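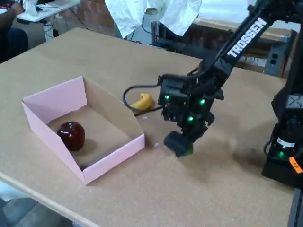
My daughter's play shop needed a fruit tray, and I did not want to buy one. In my kitchen the real fruit sits in a glass bowl, but small hands want something low and open. A box without a lid, pink on the outside and plain brown cardboard inside, is enough. The apple went in first and the little yellow banana waits on the table. She named the shop Brumutine – I don't know where she found this word.

Then comes the question of what belongs together. I like red beside green, and I leave some free floor between the pieces.

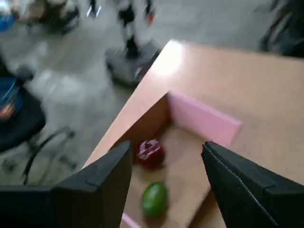 Gonzalo Escobar wrote to me that his children always fill the tray until nothing can be moved, and that 4 pieces should be the limit. I think he is right, but my daughter will not agree.

For the prices we use paper coins. Last week one lime cost 2,167 coins, so I paid in parts.

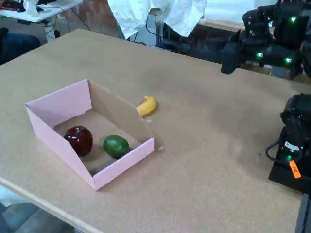
Declan Rewi asked in the comments whether the banana should get its own tray. Maybe yes, if I find one more box in November. Until then it is sold separately, up to 3 coins.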